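Re: [herp-survey] Pitfall lines at Trelavdale, protocol for February

> Could someone post the revised trap spacing and checking times? The old
> sheet says 20 m and I don't think we still use that.

The sheet is out of date. Current protocol:

1. Each line is 200 m, buckets at 4 m spacing, rims flush with the soil. Drift fence stays as before. Sweep leaf litter back from the rims before opening.

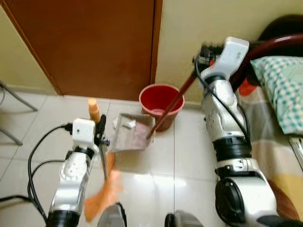
2. First check at 6 a.m., second at dusk. Toads and skinks are measured at the line – snout to vent only, no tail lengths on regrown tails. Frogs under 20 mm are recorded to genus unless the tympanum is clearly visible.

3. Gear kept indoors between trips is to be brushed down before it goes to another site. This applies to Bredeck in particular, where the ponds have not been sampled for chytrid. 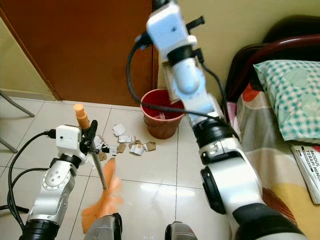 4. Data go in the Dritent template. Leave the weather column blank if the logger was running.

The Bredeck lines keep the old spacing for one more season so the counts stay comparable. Do not pool the two sites in the summary table – last year's file did, and the skink totals had to be split by hand.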